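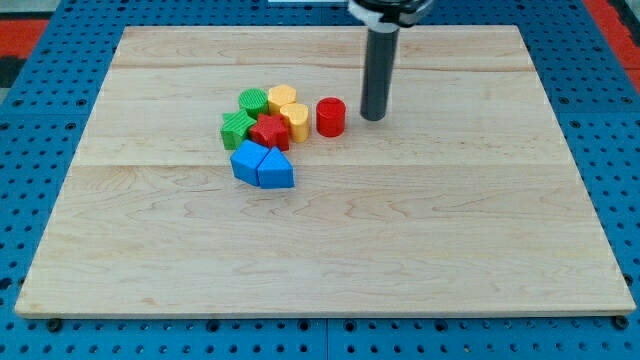 Oluwatosin Tamuno

4.2 Tabletop Clearing with a Single Finger

Figure 3. Work surface for the clearing task, with eight plastic blocks on a maple board and the finger over the board.

Putting things away is among the chores most often requested of home machines, and it is also among the least settled. Before an arm can tidy a kitchen counter or a packing bench, it must be able to move one item out of a group and leave the others where they are. The Vodetlow task reduces the chore to that step. The arm receives a short written instruction, such as "move the red star away from the yellow hearts," and must carry it out by pushing alone.

Blocks of the kind shown in Figure 3 differ in how they respond to contact. A cylinder standing on its end may turn as it slides, while a star tends to catch on its neighbors. Pieces that touch, as the two blue ones do, are harder to separate than a piece standing apart, and most of our failures came from tight groups.

We ran 315 trials under the Medudus controller. The arm completed the instruction without moving any other block more than the allowed distance in 138 of them. In a further 63 trials the named block reached its goal but at least one other block was displaced beyond the limit. These were scored as failures, in keeping with the rule proposed by Pandey and Uniyal for shared work surfaces.

The results do not support unattended use in the home. A person clearing a table corrects a bad push at once and without much thought, and the controller corrected few of its own. Shop-floor sorting, where items can be spaced in advance, appears closer to reach. Section 4.3 repeats the task with wider spacing between blocks.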